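Kollonow Bench 2 review: a motion planner for two arms that have to share a table
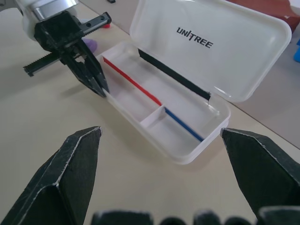 Wrist view from our pen case task: lid up, the second arm's fingers closed near the left end.

September 1, 2020

I've been putting off writing this one, partly because I kept changing my mind, and partly because Rommel Bañez (who shares the lab with me and has very firm opinions about planners) wanted me to give the new collision checker a fair run before I said anything mean about it. Well, I've had it since March, Rommel, and I have mostly nice things to say!

If you haven't met it, Kollonow Bench is a planning and control package for pairs of small arms. You give it your arm models, your camera calibration and a rough idea of the task, and it hands back joint paths for both arms that are supposed to keep out of each other's way. Version 2 adds a live depth layer and a much nicer timeline editor. We came to it from Fleury, which served us well for single-arm work but treated the second arm like a piece of furniture that happened to move.

My main test has been a pen case. It's a translucent white thing with a hinged lid and a low divider inside, and I picked it because it is so unfriendly to software. The lid is glossy and partly see-through, so depth readings on it are a mess, and when it's raised it stands right in the space where you'd like to bring a hand through. The thin pens don't help either. In the old version the planner would lose the lid altogether and cheerfully draw a path straight across it. Now you can pin a simple shape to the hinge and tell the planner to trust that shape over the depth camera, and oh, what a relief that is. It took me 12 minutes to set up the first time, including the time I spent looking for the menu.

The timeline editor is the part I'd show a friend first. Each arm gets its own track, you drag the waypoints around, and any stretch where the two grippers come too close turns orange. Tae-yang Bae, who'd never planned for two arms before, had a lid-opening sequence sketched out before lunch, and then spent the afternoon making it prettier than it needed to be.

Over 68 trials of opening the lid, the planner gave us a path we could run as it stood in 45 of them. The rest needed a nudge, nearly always because it had one arm hovering over the case while the other was still backing out. I'd call that good for a cluttered table, though you may be pickier than I am.

Now for the grumbles. The finger models are the big one. Bench 2 assumes your gripper fingers are neat little boxes, and ours are angular and taper to a point, so you either pad everything and lose room near the case or import your own meshes, which slows replanning to a crawl. The log viewer also needs love. Errors come up as bare numbers, and I now know far too well that 1954 means a camera transform is out of date (I have it on a sticky note). Domnica Costache at Levard told me her team simply wrote their own viewer, and I can see why.

Support has been lovely, I should say. I wrote in twice and got a patient reply from a real person both times, with a patched file attached to the second one.

Would I buy it again? For two arms at one table, yes, and I've already asked for a second seat. If you only run one arm, stay with what you have and save the money. I'm hoping to try it next on the cable bench over in Stolville, where Bianca Dumitrescu has been asking for a turn, and I'll add a note to this page when we've had it running there for a while.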